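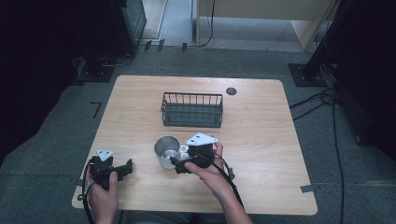

Wire basket and metal cup, table by the cable grommet.

2025-08-03, bench notes

Rajitha wants one basket per table so the cups stop wandering. I have my doubts. The Bristow basket is open wire, so anything smaller than a cup will want its own tray, and we have 3 tables and no trays.

Placed lengthwise along the far edge it leaves room to work in front.

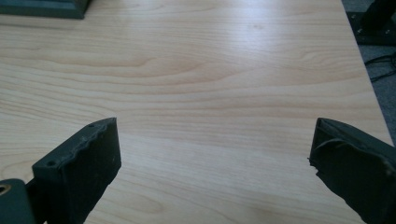
The tabletop is my other worry. Pale finish, shows everything, and a bare wire basket may well mark it. Rajitha says felt pads – fine, but the last pads were gone by November. Will try one table first. Not ordering 16 of anything yet.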